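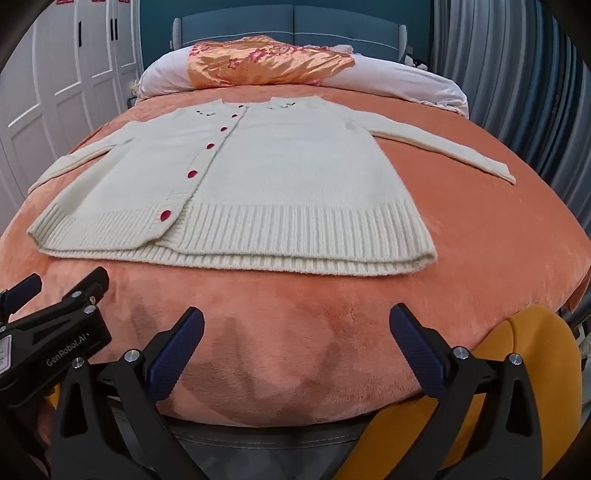
I'm typing these up from my own scribbles, so if I got your road wrong, holler and I'll fix it. We met at 7 in the grange hall at Odby to go over the evacuation plan before fire season gets going. Mostly we talked about what to pack, and I kept steering people back to clothes. A cream knit cardigan with red buttons is the kind of thing you want in the go bag, even in July, as nights in a shelter get chilly and you may be in one for up to 3 of them. Somebody pointed out that wool is better than fleece around embers. Agreed, so check your labels!

Search this site Search Go

Old business. The minutes from March were approved with one fix (the water tank is at the top of Lozano Road, not the bottom, my mistake). The siren at Trutano still sounds like a sick goose. The county has the repair order and we're waiting on a part.

Phone tree. We have 421 households on the list now, which made me very happy, but a bunch of the numbers are old landlines. Please text your current cell to the grange line. If you have a neighbor who doesn't text, walk over and ask them!

Brush clearing. We voted to spend $600 on chipper rental for the Skinuso side, where the dead juniper is right up against the pavement. Motion passed, with one no from a gentleman who thinks goats would be cheaper. I said bring us a price on goats and I'll put it on the agenda (I meant it, I love goats). Everybody was reminded to clear 100 feet around the house where the lot allows, and to move firewood off the porch.

Evacuation routes. Long talk on this one. If Lozano Road is blocked, the back way is the ranch gate past Trutano. The owner has agreed to leave it unchained from June on. Trailers should go early, at the "get ready" notice, because the second cattle guard is tight and one stuck horse trailer would hold up the whole hill. I'm getting a sign made for the turn.

Next meeting is in May, same hall, 7 p.m. Bring a chair if you have a bad back. We wrapped up at 8:40 and I locked the side door.

Last updated: April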